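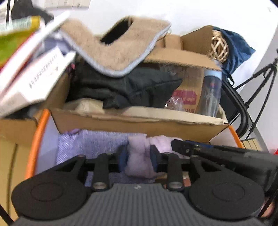

## Aushilfe (m/w/d) für Sortierung und Packtisch gesucht

Clernen nimmt gebrauchte Decken, Fleecesachen und andere Heimtextilien an, sortiert sie und gibt sie weiter. Für unser Lager suchen wir ab November eine Aushilfe für 18 Stunden pro Woche, zunächst befristet auf sieben Monate.

### Aufgaben

- Kartons öffnen, ausräumen und den Inhalt nach Material vorsortieren
- Decken und Fleece auf Flecken, Löcher und offene Nähte prüfen
- Flauschige Teile einzeln in die Körbe legen, nicht stopfen
- Fertige Ware falten, etikettieren und für die Abholung durch Kwok packen
- Leere Kartons flach legen — beschädigte kommen ins Altpapier

An einem normalen Vormittag gehen fast 90 Teile über den Tisch. Ein Karton enthält oft alles durcheinander, auch Tierbetten und Kleinteile.

### Das bringen Sie mit

- Sorgfalt und ein Auge für Stoffe
- Deutschkenntnisse, die für Etiketten und Packlisten reichen
- Keine Allergie gegen Staub oder Tierhaare
- Erfahrung im Lager oder in einer Wäscherei ist gern gesehen, aber keine Bedingung

### Rahmen

Gearbeitet wird vormittags ab 8 Uhr, meist zu zweit. Die Einarbeitung dauert zwei Wochen und ist bezahlt. Arbeitshandschuhe stellen wir.

Bewerbungen bitte mit kurzem Lebenslauf an das Lagerbüro von Clernen, Stichwort »Packtisch«. Ein Anschreiben ist nicht nötig. Probearbeiten ist nach Absprache möglich.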